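Quiet Hour at Weronley — your questions

Quick answers, will tidy this page up when I get a minute. Last changed May 18, 2025.

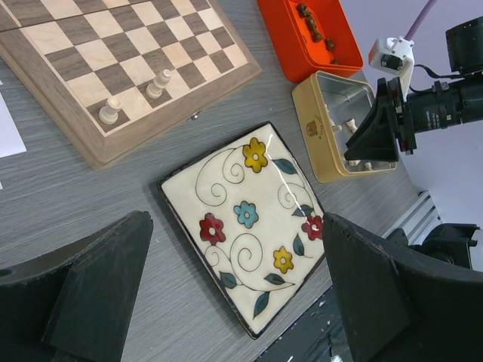
Do I have to be religious?
No. Some are, some aren't. We sit, we breathe, we go home.

I can't stop thinking. Am I doing it wrong?
No. Thoughts come. Let them. Go back to the breath — then again, and again. That's the whole practise really.

Someone told me to count to 100. Should I?
If it helps. Lose your place, start at one. Getting to 100 isn't a prize.

What if I feel worse afterwards?
Happens. Old sadness can come up when it's quiet. Open your eyes, go outside, have a word with Mirsad Spahić at the end. If it goes on for days please see your GP, we're not therapists.

Is forgiveness part of it?
Sometimes, in the October sittings. Never forced. You can forgive someone and still not ring them.

Can I bring my phone?
Off and in your bag. Silent isnt off.

What does it cost?
Nothing. Tea money if you have it.

Where do I park?
Behind the Ojala building, 400 metres up the hill. Not on the verge, the neighbours have had enough.

Can I just turn up?
Yes. Door shuts on the hour — late means next time, sorry.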